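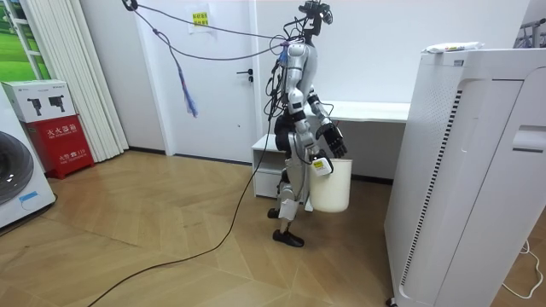 Notebook > Religion and Public Office > Working entries

Search this notebook Enter keywords Go

November, 9:40 a.m.

Started on the Tresteton material again. The question, for anyone reading over my shoulder: did creating a regional office for religious minorities in Tresteton change how registration cases were handled, or did it only change who got thanked in the annual report? I lean toward the second and should say so up front, so that someone can catch me if I bend the coding that way.

The case file has 423 registration disputes in it. That is every dispute the regional authority logged, before and after the office opened. It is not every dispute that happened. A prayer group that gave up at the counter and went home never got a case number. Aurelia Avram thinks the gap is small. I asked her what that was based on and she said "talking to people," which is fair enough as a start, but I would like to see the notes.

10:15. First pass on outcome codes. The office counts a case as "resolved" in three situations:
— registration granted
— applicant withdrew
— file sent to another authority

I can't accept the second and third. A congregation that withdraws after a year of letters has lost, and a file passed to the building inspectorate is still a file. Recoded both as "open or lost." Kept the office's own code in a separate column so we can report it both ways.

11:30. Pulled 40 cases for double coding. Aurelia did hers last night, I did mine this morning without looking. We disagree mostly on the Norau cases, where the local council rented out the old school hall to two congregations on alternate weeks and then stopped. Aurelia codes that as an administrative matter. I coded it as a dispute over worship, given that the letter ending the lease mentions "activities of a religious character" and the sewing club kept its key. We need a written rule before going further. My draft: if the authority's own letter mentions religion, it goes in as religion. Crude, but two people can apply it and get the same answer.

12:50. Read the envoy's speech from the Noltatov round table over lunch. Lots of "dialogue," "shared heritage," "constructive partners." I searched the text for any named case and found none. The final statement was signed by everybody present, and I have learned to read that as a sign it binds no one. To be fair to the man, he has no budget line of his own and a mandate that has to be renewed every year. I doubt I would name cases either with my contract up in the spring. That is an argument about how the post was designed, though, and it should go in the chapter as one.

Also on Noltatov: the smaller Protestant groups were listed as "consulted." Two of them told Aurelia they got the agenda by email the evening before. Ask her if we can quote that without saying which two.

2:10 p.m. Archive box. The 1841 toleration ordinance turned up in the Joly transcription, and it is a better text than I expected. It promises free worship to "all peaceable confessions" and leaves the magistrate to decide who is peaceable. The present law has much the same hole in it with longer words around it. Tempting to open the chapter there. I don't trust the temptation. Continuity arguments are cheap, and I have no evidence that anybody drafting the current law had read the old one. Footnote for now.

Checked the Joly transcription against the scan for the first two pages. One word wrong on page two ("permitted" for "suffered"), nothing that changes the sense. Have not checked the rest.

3:45. The 400 signatures petition. The office cites it as proof of public support for its work. I finally got a copy. It asks for a parking solution outside the chapel and mentions the office once, in the address line. Filed under claims to be dropped.

4:30. To do:
— write out the worship/administrative rule and send it to Aurelia
— recode Norau after that, not before
— ask the registry whether withdrawn files keep their letters
— finish checking Joly, pages three onward
— find someone who will defend the office in an interview and knows the cases. I would like to be argued with properly.

Stopped at 5:05. No results worth quoting yet.

Recent entries
Who counts as a "recognized" community?
Noltatov round table: attendance list problems
Joly transcription, first look
Lease letters from Norau
Interview questions, second draft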